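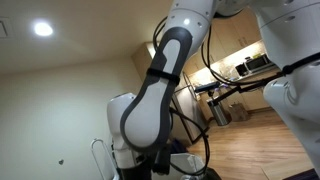 About Skovholm

Hello, and thank you for stopping by! Skovholm is a small sanctuary for hens, rabbits and rats that have come out of farms and laboratories, and we've been muddling along happily (mostly happily) for eight years now.

It began when Natalia Bautista took in two beagles from a breeding kennel and found she couldn't stop thinking about the ones left behind. She wrote letters, then more letters, and one wet July she rented a field with a leaky barn on it. Maarten Van der Linden came to mend the roof and is still with us, looking after the rabbits and most of the fences.

These days we have room for 200 animals, and they stay for life unless a really good home comes along. We don't breed, we don't buy and we don't sell. We do talk, rather a lot — to schools, to parish groups, to anyone who'll put the kettle on — about why we think animals shouldn't be used in experiments, and about the people trying to do the same work without them. We try to be polite about it. Natalia spent years washing cages in a laboratory herself, and she remembers her workmates there fondly, even the ones who no longer write back.

If you'd like to visit, please ring first, as the older hens get in a flap about strangers and the lane is a bit of a squeeze. A tour takes 90 minutes, longer if Maarten gets going on the subject of hay. Do bring wellies!

Contact us | Hinojosa Lane Barn | © Skovholm Sanctuary | Back to top

Comments

Jan P: We came with the grandchildren and they've talked about the rats ever since. Lovely afternoon.

oldhenwoman: Do you still take straw? I've got bales going spare.

Natalia: Yes please! Give us a ring any morning after feeding, say 10 o'clock.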